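Equipment > Buying questions > Grippers

What should we budget for?
More than the Ement quote. It covers the gripper and leaves out spare pads, which wear and chip at the edges. We'd put by 200 pounds for those before anything else.

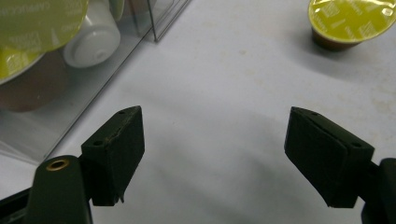 Coffee capsules are light and all one shape, so a good run with them says little about your own stock. Ask Litlow to try 24 of your worst items – and go and watch.

Is the Sayegh service plan worth it?
We doubt it. Six visits a year is a lot for two fingers and a hinge.

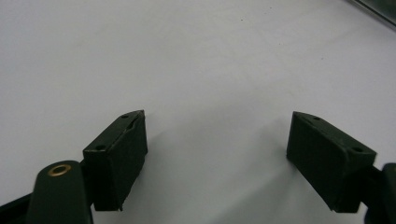
Orla Mac Carthaigh disagrees: the plan paid for itself at Hendanell by November, she says, though she'd haggle over the call-out fee first.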